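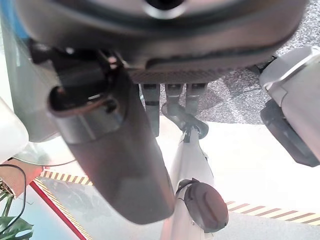 Minutes, Detine Creek Community Garden and Seed Library, July general meeting

**Opened:** 7.05 pm, in the hall kitchen, as the choir had the main room
**Present:** Loredana Lombardi (chair), Vittoria Donati (minutes), Man-sik Moon, Evaristo Bassi, plus plot holders as per the sign-in sheet
**Apologies:** Agata Villa

## 1. Previous minutes

Accepted with one correction: the broad beans on the north fence are Evaristo's, and the garlic is Man-sik's. Sorry, both! Moved Bassi, seconded Moon.

## 2. Seed library

What a season. Man-sik reported that 816 packets have gone out since the library opened, and the returns drawer is filling nicely with saved seed. Tomatoes remain the favourite by a long way, but he was thrilled to see people having a go at things like salsify and purple-podded peas.

Labels are still a worry. Several packets came back marked only "lettuce" or "the good pumpkin", and we'd love to know which pumpkin! Members are asked to write the variety, the month saved and the plot number. Man-sik will put a pencil on a string beside the drawer.

Loredana suggested a separate drawer for local varieties, starting with the Skoltden climbing bean, which has been grown along the creek for longer than any of us have been members. Very warmly received. Vittoria has a jar of them and will bring it next time.

**Action:** Man-sik to set up the local drawer. Vittoria to bring beans.

## 3. Money

Balance is healthy after the autumn plant stall. Plot fees stay at $53 for the year, concession $30. A plot holder asked whether fees could be paid in two halves. Agreed, no form needed, just tell Loredana.

## 4. Compost

Bay 3 has finished and it is gorgeous: dark, crumbly and full of worms. Evaristo passed a tub of it round the table and it got more attention than the biscuits. Each plot may take 5 buckets. Please take it from the front and leave the boards where they are.

Bay 1 is too wet. Kitchen scraps are going in without enough dry stuff, so please add two scoops of leaves for every scoop of scraps. No citrus until further notice. There was some discussion of whether citrus really matters; Evaristo thinks a little is fine, Man-sik disagrees, and the ban stands for winter.

**Action:** Evaristo to turn Bay 1 and collect leaves from the Wekden Street plane trees.

## 5. Water

The tap near plot 12 is dripping again. New washer wanted. The rain tank is full to the overflow, the first time since it was installed, and there was a small cheer.

Loredana has a quote from Mugo Plumbing for a second tank on the shed side. Everybody liked the idea, and several people liked it very much, but we want to see a price with the concrete base included before voting.

**Action:** Loredana to ask for a revised quote.

## 6. Winter pruning morning

Going ahead, 9 am start, and we can't wait. Agata sent a note offering to lead the session on the old apples again. Last year's cuts have made a wonderful difference to the shape of the big tree by the gate, so come along even if you've never held secateurs. Bring gloves and your own mug. Soup afterwards: Vittoria is doing minestrone, and bread would be welcome.

## 7. Other business

- The blue wheelbarrow has a flat tyre. Use the green one.
- Plot 9 is available. Next name on the waiting list to be rung.
- Somebody's good thermos is in the shed.

**Closed:** 8.20 pm. Next meeting in August, same kitchen, same time.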